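By October the club was down to six people, and Liesbeth Van Beek had stopped taking attendance.

Faustine Fleury got to the lab first most afternoons. She had the key because Mr. Tedesco trusted her with it, and because she lived two streets over. She switched on the lights, put her coat on the stool, and read what Asabe had written in the notebook the night before.

"Left arm fine," it said. "Right arm late again. Don't touch the offsets."

The Gimness round had one task. An apple had to go from a basket to a plate, and nobody could touch anything once the clock started. A clean run was worth 1000 points. If the apple rolled off the plate, it was worth 700. The club had never scored either.

Asabe Akande came in at four with her hair still wet from swim practice.

"Did you touch the offsets?"

"No."

"Did Bořivoj?"

"He isn't here yet."

Asabe sat down at the laptop and pulled up the log. Faustine went to the table and checked the plate against the blue tape.

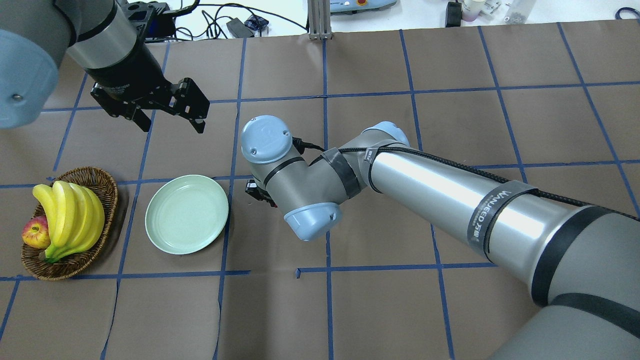 "It keeps thinking about the bananas," Asabe said. "It goes for the apple, sees yellow, and stops."

"Could we take the bananas out?"

"The rules say mixed fruit."

Faustine knew what the rules said. She had read them aloud on the bus — twice, for Bořivoj, who had slept through the first time.

Bořivoj Hájek came in eating a sandwich and said that the team from Molleck already had a clean run. His cousin had told him.

"One?" Asabe asked.

"One that they filmed."

She typed for a while. Mr. Tedesco looked in, asked if anyone needed a ride home, and went away again when they said no.

"Try it now," Asabe said.

Faustine stepped back behind the line on the floor and put her hands in her pockets, the way she always did. Bořivoj put the sandwich down on the windowsill.

"Clock?" he said.

"Start it," said Faustine.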